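July 18, 2023

So I've been trying to learn to swim properly this year, at the ripe age when most people are happy to just bob around near the steps. I started in February at the Kekbridge pool, which is freezing in the changing rooms and lovely in the water, and I could barely do one length without grabbing the side (and the lane rope, and once a very nice man's elbow).
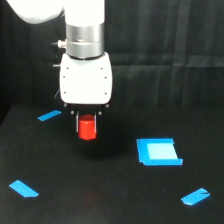

Breathing was the whole problem. I held my breath with my face under, then tried to breathe out and in again in one big gulp when I came up. No wonder I was worn out! Fenna Verbeke, who teaches the Monday group, had me stand in the shallow end and hum into the water for ten minutes. I felt ridiculous. It worked, though, and by spring I could do 200 yards without stopping.

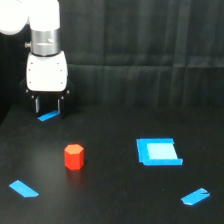
*White housing, silver collar.*

Now I'm up to about 2000 yards on a good morning, slow as anything, with a long rest in the middle. My kick is still terrible. I bought new goggles and they leak on the left side only, so I'm back to the old scratched pair until I find the receipt. I also keep going back and forth on whether to sign up for the open water swim at Willon in the fall, given that I've never swum anywhere I couldn't see the bottom. 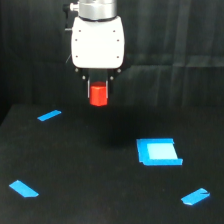

Fenna wrote back when I asked her: do the short one, go with a friend, and practice lifting your head to look where you're going before you get anywhere near a lake. So that's my homework this week. My neck already hurts.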